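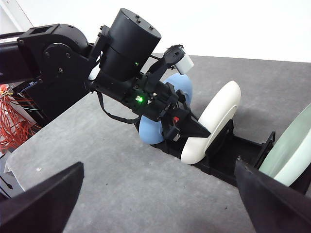
Module 4: Looking after the bench cell
Stenduvar Technical School — Automation, year two
Handout revised January 23, 2022

The cell in bay 7 has two small arms on one table, sharing a tray of curved parts. These notes cover the daily check, the pad change and re-teaching the tray. Read them before your practical slot. The safety sheet is separate and you should have signed it already.

1. Daily check

Stop both arms from the pendant and switch off at the bench isolator. Support the forearm with one hand as the power goes off; the elbow will drop.

Go over the bolt heads on the motor housings with the short hex key. You are feeling for movement, so don't tighten anything that is already firm. Look along the cable at the wrist. It needs enough slack to form a loop when the wrist is straight. If it is tight, free it at the elbow end first.

Keep the wiring behind the base off the table top. Loose wires there have been caught by the shoulder twice this year.

Power up again and wait for the LEDs on the arm. No light at the wrist usually means the plug has worked loose. Reseat it with the power off.

2. Changing a finger pad

Pads are Zurkik type, stock number 362. Change one when its face is shiny or an edge has lifted. Peel it off, clean the finger with the bench wipes and leave it to dry. Press the new pad on squarely and hold for 29 seconds. Change both pads of a pair together, even if one looks fine.

3. Re-teaching the tray

Needed after a pad change, or if the tray has been knocked.

Load program 212 and run at slow speed. Jog the gripper to the near end of the tray, between the side rails, and store the point. Do the same at the divider. The program works out the positions between.

Test with one curved part before loading the rest. Glossy parts slip if the grip is off centre — check this first when a pick fails.

Write up each job in the cell log, with your initials. Assessment is in June.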